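### 4.2 The table and what stays on it

We had planned to say very little about the furniture of practice. Our interest, as set out in Section 2, was in how adults who come to brush writing late in life settle into it as a habit, and we supposed that the table would simply be the place where this happened. After a few weeks of visiting the two groups, one in Limar and the other in Ogola, we found that our notes were full of mats, cups, hooks and drying brushes, and that the members themselves talked about these things a good deal more than they talked about characters. So we have given the table a section of its own, beginning with the arrangement shown in Figure 2.

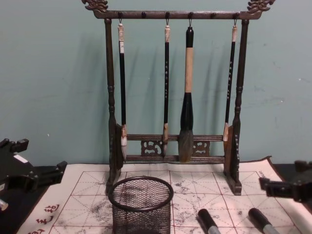
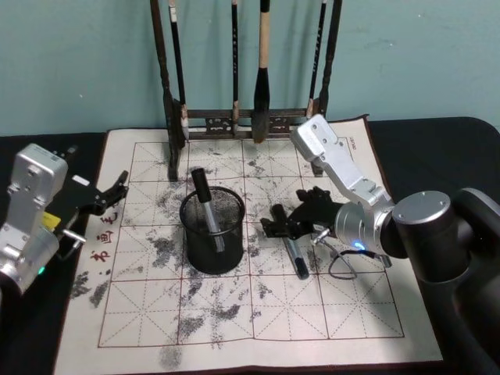
**Figure 2.** The hanging rack and its four brushes (first picture), and the gridded practice mat with the rack standing at its far side (second picture).

The members in Limar call this way of laying things out "the standing table", by which they mean that the rack and the mat are left in place between sessions and only the paper, the ink and the people come and go. In Ogola the hall is let to other groups on most evenings, and everything has to be carried in from a cupboard and carried back again. We had not chosen the groups with this difference in mind (we chose them because they were willing to have us, and because one of us could reach both by bus), but it shaped a surprising amount of what follows.

The most obvious effect was on how people began. In Limar, members tended to drift to the table with their coats still on, take hold of a brush, look at its tip, hang it up again and then go off to find a chair. Several of them did this every week we were there. We came to think of it as a kind of greeting, and when we asked about it we were told, very kindly, that one likes to know how they are getting on. In Ogola the brushes arrived rolled in a bamboo blind, and the greeting was done with the unrolling, usually by whoever had carried the box. The others stood by and waited. It took longer, and people chatted through it, and we noticed that newcomers in Ogola learnt one another's names rather quickly.

#### Choosing a brush

Over the spring we asked members to keep a table log, a plain exercise book in which they wrote a line or two whenever they sat down to practise. The two books together gave us 223 entries. Some are no more than a date and the word "tired". Others run to half a page. We read them all through twice, first each on our own and then together with a pot of tea, and sorted them by what the writer had chosen to mention.

Brushes come up again and again, and the largest brush on the table comes up out of all proportion to its use. People were shy of it. One entry from Limar reads, in full, "Looked at the big one. Did small ones." Another, by a different hand and some weeks on, says: "Big brush at last, too much ink, very happy." A large brush holds a great deal of ink and asks for movement from the shoulder, and for someone who has spent a working life writing with a ballpoint this is a strange thing to be asked to do in company. The slim brushes felt more like pens, and most beginners went to them first and stayed with them for a long while.

We had expected the tutors to step in here, and on the whole they left it alone. The tutor in Ogola did have a habit of laying the large brush nearest to anyone who had been coming for a month or so, without a word about it. The Limar tutor preferred to write a single big character at the start of the evening and then go and put the kettle on.

#### The mat as a record

Practice mats are sold clean, and everyone we spoke to agreed that a clean one is a little alarming. Ink comes through the paper, water is dripped between cup and brush, and before long a mat carries the marks of everyone who has leant over it. The Zorno catalogue, from which both groups order their supplies, describes its felt mats as washable, and the members in Ogola did indeed wash theirs in June, in a bath, with mixed results and a certain amount of regret. "We lost the one that looked like a hen," a member told us, meaning a blot.

The printed grid matters in quite another way. A ruled square with its centre lines and diagonals tells the writer where the middle of a character ought to fall, and beginners hold on to it as a swimmer holds on to the side of the pool. With thin paper laid on top, the red lines show through well enough to be followed. With thicker paper they vanish, and the log entries make it plain that moving from the one to the other was felt as a real step, sometimes taken by accident when the thin paper had run out. We count it among the turning points discussed in Section 5, along with the first use of the large brush.

Stains and grid were spoken of together more often than we would have guessed. Members knew certain squares by their blots and had favourites among them. In Limar, two members who always sat on the same side of the table had an understanding about which squares were whose, and when a visitor settled there one evening the matter was put right with great politeness and a plate of biscuits.

#### Hanging up

Finishing took us longest to understand. The rule in both groups is that a brush is rinsed until the water is pale, shaped to a point with the fingers and hung with the tip downwards, so that the water drains away from the ferrule and the glue holding the hairs is spared. In Ogola this was hard to manage, as wet brushes had to go back in the box, and the group had lately bought a small folding stand from Trodura so that they could at least drip through the last cup of tea. It was not much liked. It wobbled - and the hooks were too close together for a full head of hair to dry without touching its neighbour.

In Limar the hanging up was done slowly, and often by someone who had not used the brush in question. We asked whether each brush had its own hook. Opinions differed, and were firmly held. What we can report is that when we arrived early and found the order changed from the week before, somebody always remarked on it, and somebody else generally changed it back before the ink was poured.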